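The Long Life of a Good Sweater
How knitwear is chosen, worn, stored and repaired by the people who make it
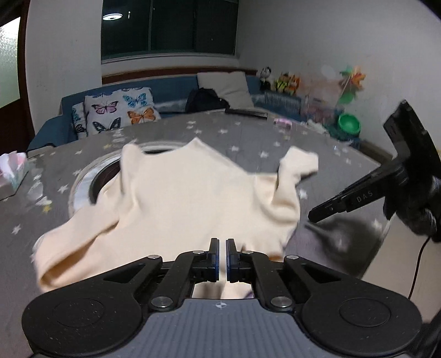
Page last updated: Jul 3, 2025

At the Sterkel mill, the sample room holds 194 sweaters on open shelves. None of them is for sale. The oldest came off the machines before the present building had a roof over its loading dock, and the newest were added in March, when the fall colors were settled. Staff consult them in the way that a law office consults its old files. If a customer writes to say that a cuff has stretched or that an elbow has gone thin, someone pulls the matching sample and compares it with the garment in question.

The room has taught the company a good deal about what happens to knitwear over time, and much of it is at odds with what shoppers are told. Weight is a poor guide to how long a sweater will last. Softness in the store is sometimes a warning. The neckline usually gives out before the elbow does, and the most expensive fiber in the building is also the one that comes back for repair most often.

Sterkel is one of three businesses visited for this article. The second, Altar, is a small label that sells women's sweaters and dresses through its own shop. The third is the Hoàng workshop, which does no manufacturing at all and exists to mend what others have made. The three disagree on many points of taste. On the care of a garment after purchase they agree almost entirely.

What to look for in the store

The buyer's first concern should be the yarn. Knitting yarn is made by twisting fibers together, and the tighter the twist, the less readily those fibers work their way to the surface and form pills. A loosely twisted yarn feels wonderful to the hand. It also fuzzes at the sides and under the arms within a season of regular wear. Buyers for Altar rub a sleeve against itself with the thumb for a short while before they will place an order, and they advise shoppers to do the same if the store permits it.

The second concern is the density of the knit. Hold one layer of the body up to the light. A fine summer sweater will naturally show light between the stitches, but the gaps should be even from hem to shoulder. When a winter garment shows wide, uneven gaps, the maker has probably saved on yarn, and the piece will lose its shape at the hem.

Seams deserve more attention than they receive. In a fully fashioned sweater, each panel is knitted to shape and the edges are joined stitch by stitch. Small angled marks near the armhole are the usual sign of this method. In a cut-and-sewn sweater, the panels are cut from a larger piece of knitted fabric and closed with an overlock stitch. The second method is perfectly respectable at a modest price, and Sterkel uses it for part of its own range. It does leave a thicker seam, and that seam is more difficult to repair invisibly.

Finally, turn the garment inside out. Loose ends should be woven in, and the neckband should stretch enough to pass over the head and then return to its former size. If the band stays open after a gentle pull in the fitting room, it will stay open at home.

Color and proportion

Pale shades have held a steady place in knitwear for several years, and the fall collections do nothing to disturb them. Oatmeal, ivory, shell and the lighter peach tones appear throughout the Altar line, often worn with trousers in the same family of color. The effect depends on small differences in texture. A ribbed sweater above a smooth wool skirt will read as a considered outfit even where the two shades nearly match. Two smooth fabrics in the same shade can look like a uniform.

Those who find pale colors draining near the face may prefer to move them lower. A cream cardigan left open over a navy or rust-colored top keeps the lightness of the season and places the stronger color where it is wanted. Gray remains the easiest partner for any of these shades, and brown, long out of favor for the office, has returned with some authority.

Proportion is a matter on which the labels differ. Sterkel continues to cut its classic crewneck to the hip bone, with a set-in sleeve and little extra room through the body. Altar favors a dropped shoulder and a shorter length, finishing at or slightly above the natural waist. The shorter shape suits high-waisted trousers and full skirts. It is less forgiving over low-rise denim, where a longer hem gives a cleaner line. Readers who own only one or two good sweaters will get the most use from the middle course: a hip-length body with enough ease for a shirt underneath.

Washing

The Hoàng workshop estimates that most of the damage it sees is done in the wash. Its written instructions to customers run to a single page, and they begin by asking the customer to wash less. Wool in particular benefits from rest. After a day's wear it should be laid over the back of a chair overnight and then folded away. A sweater worn over a cotton shirt may go 8 wearings before it needs water, unless something has been spilled on it.

When the time comes, use a clean basin large enough for the garment to move freely. Fill it with cool water and add a small quantity of a wool detergent. Press the sweater down gently until it is soaked, leave it for 11 minutes, and drain. Rinse in water of the same temperature. A sudden change from cool to hot, combined with rubbing, is what causes wool to felt, and felting can't be undone.

A wet sweater must never be lifted by the shoulders. The weight of the water will pull the body several inches out of shape. Gather it from beneath with both hands, press out what water you can, and roll it in a dry towel. It should then be laid flat on a second towel, away from direct sun and radiators, with the sleeves straightened and the ribbing eased back into place. Turn it once when the upper side is dry to the touch.

Cotton and cotton blends tolerate the machine better, although they gain length when they hang and should be dried flat as well. Acrylic may be washed by machine on a gentle cycle. It shouldn't be ironed. Heat flattens the fiber for good, and the ribbing goes limp.

Dry cleaning is suitable for lined or embellished knitwear and for garments whose label calls for it. For a plain wool pullover it is seldom necessary, and repeated treatment can leave the yarn dull.

Pilling and small repairs

Pills are not in themselves a sign of poor quality. Every knit made from short fibers will shed some of them in the early months. The correct tool is a fabric comb or a battery shaver with a guard, used on a flat surface with a light hand and always in one direction. The Wodico comb, a flat wooden model with a fine metal edge, is the one kept on the benches at Hoàng. Scissors are discouraged. So is pulling at pills with the fingers, which draws fresh fiber out of the yarn and begins the process again.

Snags should be dealt with the same day. Turn the garment inside out, pass a fine crochet hook through from the wrong side, and draw the loop inward. It need not be cut or tied unless the yarn has broken. A broken stitch is a different matter, and a safety pin through the live loop will hold it until it can be mended.

Holes may be darned invisibly or openly. Invisible work calls for a close match in yarn, and this is the reason that Sterkel attaches a short length of the original to the inner label of every garment. Many owners throw it away. Keep it in an envelope with the date and the color name. For those whose matching yarn is long gone, the workshop suggests a visible darn in a related shade, placed neatly and squared to the grain of the knit. Elbows take this treatment very well.

Storage

Knitwear should be folded. Hangers leave points at the shoulder and lengthen the body, and padded hangers only slow the process. Fold the sleeves across the back, then fold the body in half from the hem, and stack no more than 3 heavy sweaters in a pile so that those at the bottom aren't crushed.

Before the summer, everything should be washed, including pieces that look clean. Moths are drawn to traces of skin and food, and a garment put away after one wearing is at risk. Cotton bags with a close weave are preferred to plastic ones, in which any remaining dampness is trapped against the wool. Cedar has a pleasant smell and some value as a deterrent while it is fresh. It will do nothing about eggs already laid. If there is any doubt, seal the garment in a freezer bag and freeze it for two weeks before it goes into the drawer, then let it return to room temperature while still sealed.

Sterkel accepts its own sweaters for repair at any age, by mail, at a fixed charge per garment. Altar repairs seams and buttons without charge during the first year and refers other work to Hoàng, where the waiting period is longest in the fall. Owners who want a winter coat or sweater back before the cold weather are advised to send it in by the end of the summer, washed and with any loose buttons in a labeled envelope.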